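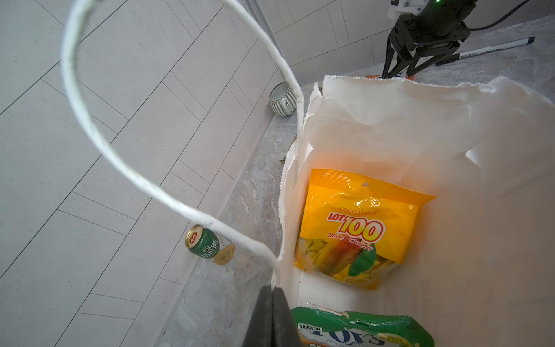 Fig. 3-1. Mango gummies against the back wall of the bag, green and white packet in front.

Section 3. Packing the small snack bag

Hi, it's Balthasar Sutter again, still your guide through the Nidatstead welcome kit. If you've come straight from Section 2 you already have your stock sorted and your shelf labels up, so now we get to the part I like best, which is putting the snacks in the bag. I've packed 2,762 of these (yes, I keep a tally on the inside of the cupboard door) and I still get a little pleasure out of a bag that stands up nicely on somebody's bedside table.

The small bag is the white paper one with the rope handles. The bigger Lindqvist tote comes in Section 4 and packs differently, so please don't mix the two methods!

Before you start

You'll need a clear stretch of counter, the bag, one pouch of gummies, your flat candy packets, and whatever drink and cup go with the room. Wipe the counter first and dry it properly. Paper bags soak up a puddle faster than you'd think, and then you're starting over with a new one.

Opening and filling

1. Open the bag with both hands inside, pushing the walls outward. Don't yank it open by the rope. The handles are fine for carrying, but a hard pull sideways can lift the paper where they're attached.

2. Stand it up and press down on the bottom from the inside until it sits flat.

3. Flip one handle out to each side so the mouth is clear.

4. Put the tallest thing in first, flat against the back wall. For me that's nearly always the gummies, and I keep the printed side facing forward. The LOT 100 mango pouch is a good cheerful yellow, and it's a nice thing to see first when you look down into the bag.

5. Slide the next packet in toward the front, top seal up. Hold it by the seal and let it drop the last little bit on its own.

Note: The pouch has a hang hole near the top. Leave it alone. I used to thread ribbon through it and all I got was a pouch that tipped forward every time.

Filling the bag on its side

If you have several flat packets, or the bag just won't stay up for you, lay it down. I picked this up while packing for the Volliner rooms, where the counter is so low that I was bent double over every bag, and now I do it about half the time at home too.
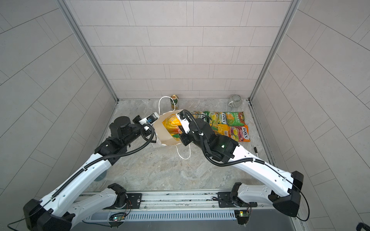

Fig. 3-2. Bag on its side, flat packets spread out to the right, can and striped mug at the back.

6. Lay the bag down with the mouth toward your packets and spread them out flat. Piled up, they stick together and you'll send two in where you wanted one.

7. Reach right into the mouth and steady the outside of the bag near the opening. Otherwise the whole thing just skates off across the counter.

8. Feed the packets in one at a time. If there's already a pouch inside, check that it hasn't turned over before you add the next one.

9. Bring the bag upright slowly, one hand under the bottom, and give it a gentle shake to settle everything.

Caution: Keep pens off the packing counter once you've finished the tags. An uncapped one will mark a white bag in no time, and there's no getting it out.

Note: Look under the bag before you lift. A rope handle likes to get itself trapped there, and you'll tip the lot trying to free it.

Checking the finished bag

Look straight down into the bag from above. You want to be able to read the gummies without moving anything.
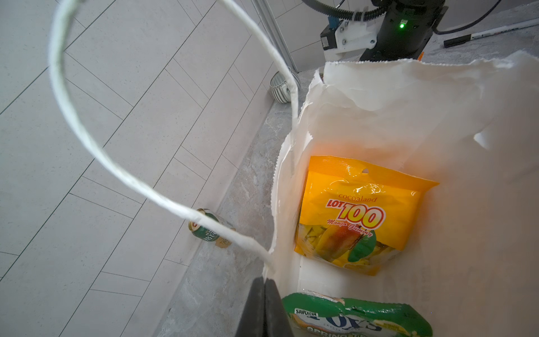 Fig. 3-3. Looking down into the bag, pouch upright and handle out over the can.

The zigzag edge along the top gets crumpled and a bit ragged with handling. I leave it. If you really can't stand it, pinch along the rim with dry fingers, but don't trim it with scissors, you'll only end up with a slope. A tear that runs well down the side is a different matter, so swap that bag out.

Drinks stay out of the small bag. Cans go next to it on the tray, stood upright, with the cup alongside. I know it's tempting to tuck one in at the end (there's always room, isn't there?) but a can leaning on the candy squashes it, and the bottom of the bag wasn't made for the weight.

Finished bags go on the Etex shelf, handles up, mouths open. Tags are covered at the start of Section 4.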